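Color for Makers, Unit 2: The Trouble with Gray

Reading before the session: chapter 2 of the course pack, plus the Dranitz worksheet
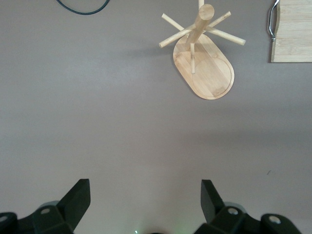

Gray is my favorite color to teach, and I will defend that to anyone! Most people come in thinking of it as the gap between black and white, a color with the color taken out. Then they try to match one, and suddenly they're arguing over whether it leans green or violet.

Almost every gray you meet has a lean. Paint makers know this well, and the names on their charts (dove, slate, mushroom, pewter) are mostly clues about which way it goes. A gray with a little red and blue in it drifts toward mauve. Add a touch of yellow and it warms up into putty or stone.

Finding the lean

Put your gray next to a neutral card and look quickly, then look away. The first impression is usually the best one. Stare too long and your eyes adapt, and everything settles into plain gray again.

Next, try it against strong neighbors. A bright orange beside a gray pushes it toward blue. A green pushes it toward pink. This is called simultaneous contrast, and it's wonderful to watch the first time you catch it happening on your own desk.

Mixing from complements

Skip the black tube for this unit. Mix ultramarine with burnt sienna, then add white a bit at a time. You'll get a whole family of grays, cool at one end and warm at the other, and they're so much livelier than black plus white. Do the same with a red and a green and compare the two strips.

Sheen matters too. Glossy paint picks up reflections, so the same mix can look darker from one side of the room and washed out from the other. Matte scatters the light and is far easier to judge.

For next time

Bring 2 mixed strips, dry, on the 400-grit sanded boards from Unit 1. We'll look at them by the Rollidthorpe studio windows and then again under the lamps. Expect at least one nasty surprise (mine went completely pink last February).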